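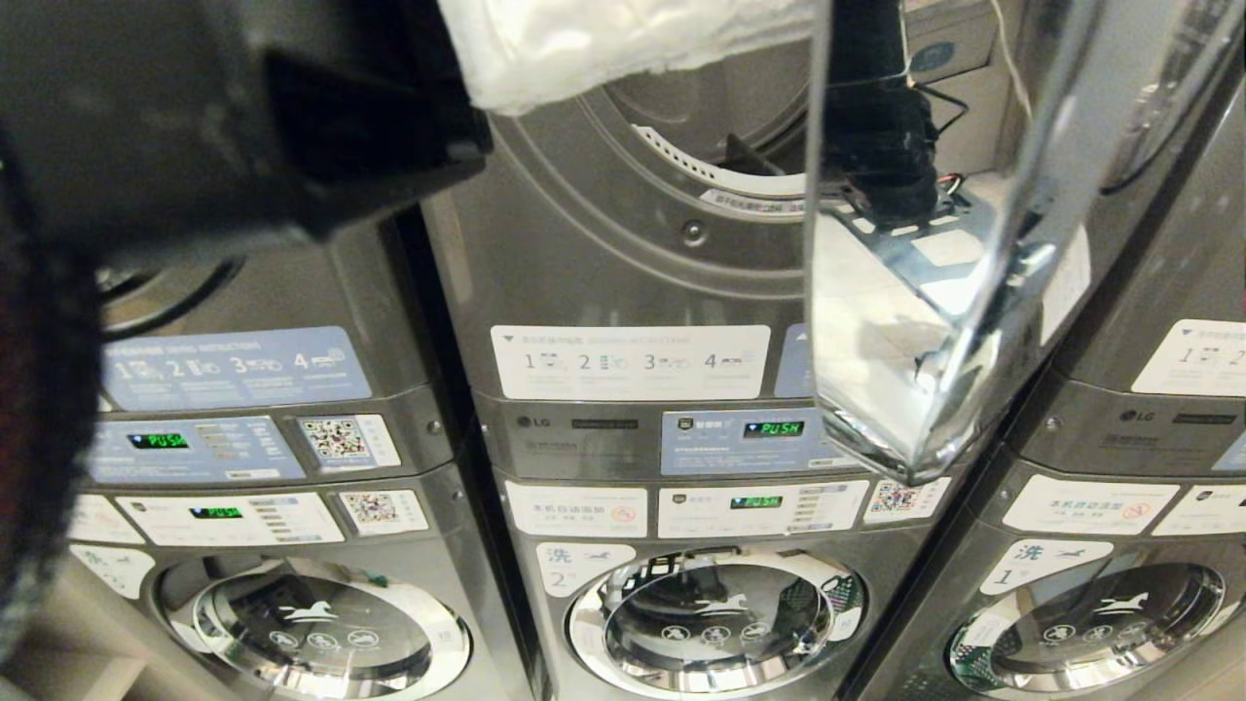

Augustina Amoah wrote in last month to ask why anyone would give a whole talk about a laundromat, and whether I'd be handing out socks. Augustina, if you're in the room tonight, there are no socks, but please stay!

(Wait for people to sit. Water on the left side of the lectern.)

OK, opening. I love shared laundry rooms. I've loved them since my first apartment in Wondville, when I had one pot, one towel and a bag of washing that I carried down the hill every week. A laundry room is one of the few places where people wait together with nothing much to do, and I think we should talk about how to make that hour nicer.

Start with the stack. A dryer on top of a washer takes the floor space of one machine and does the work of two. Line up three stacks and you have a proper little laundry in the width of a garden shed. Your wet things only have to travel up, too, so you aren't dragging a dripping sheet across the room to find a free dryer. (Do the arm movement. It got a laugh in Darko.)

The hard part of stacking is reach. Ask who here is under five foot three. Ask who has lost a sock in the back of a top drum and had to go in up to the shoulder. Hands will go up, give them a minute, these stories are always good.
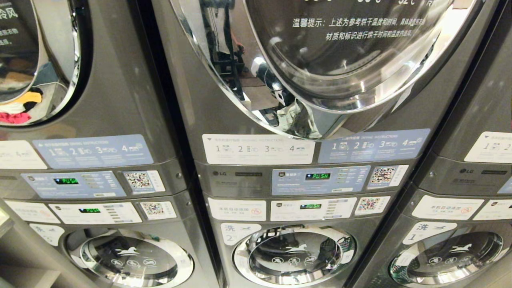

Now labels, my favorite bit. A first-time user walks in with full arms and a little bit of worry, and the best help you can give is four short steps with a small picture for each one. Four is plenty! Put them at the height where people are already looking, close to the controls, and say it again in a second language if your neighbors need it. The reminder I'd put in big letters is the one about fabric: the time and temperature on a chart are a guide, so check the tag in your shirt and adjust.

Then soap. Where the machine adds its own detergent, say so right on the washer, because people will pour in more out of habit (I did, twice, and I'd read the sign).

Lendik story goes here. Obed Frimpong ran a survey in his building, 299 replies, and the top request was a table to fold on. Faster machines came fifth. He got the table in by July and people started leaving magazines on it. Keep this short, I always run over.

Last part, what to try at home:
- shake each thing out before it goes in the dryer
- do towels on their own
- clean the lint screen every single time, yes, even then

Questions. If it's quiet, ask Benedita Veloso about wool. She has strong views and she's right about most of them.

Thank Edem for the chairs. Leftover handouts go by the door.

200 shares
5 comments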